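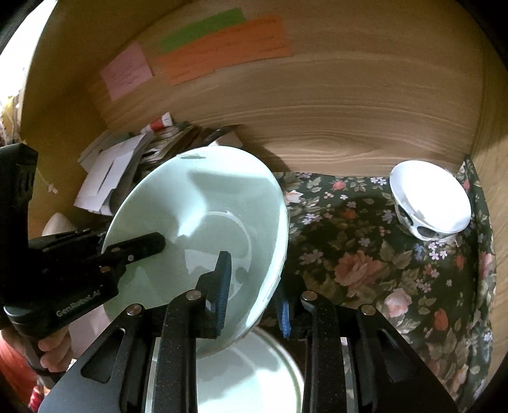

How long should you practice with the Gerkell hand-held grippers before you start recording?
Give yourself around 20 minutes, spread over two short sittings, and stop as soon as your wrists start to complain.

I've had the two-gripper Gerkell kit on loan from Ridham since February, and I've grown very fond of it, though my first evening was mostly me chasing dishes across a shelf. So let me walk you through what I do now, in the order I do it.

Start with one bowl, the bigger the better. Open the fingers a little wider than you think you need, slide one inside the rim and leave the other outside, then squeeze slowly until the pads sit against the wall. Bowls have sloping sides, so let your wrist follow the slope – if you hold the tool dead straight, only the tip of the pad touches and the bowl swings around on you.

Now bring in the second gripper. Keep the first one holding the rim and touch the second to the outside of the bowl, low down. You want support there, and you really don't need much pressure. Hold for a slow count of 5, set the bowl down, let go with the lower gripper and then with the upper one. Do that 12 times and have a cup of tea!

Once open tables feel easy, move to a cabinet or a deep drawer. Beatriz Prata, who wrote the Redenar practice sheets, suggests going in with your elbows low, and she's right, it saves a lot of knocking against the side walls. Patterned cloth on the floor of the cabinet is fine, but smooth it flat first or a small bowl will tip while you're reaching past it.

My one grumble is the strap, which is too short over a sweater. The grip I like very much, and the squeeze is light enough for my small hands. When you're done, wipe the pads with a damp cloth and leave the fingers open overnight.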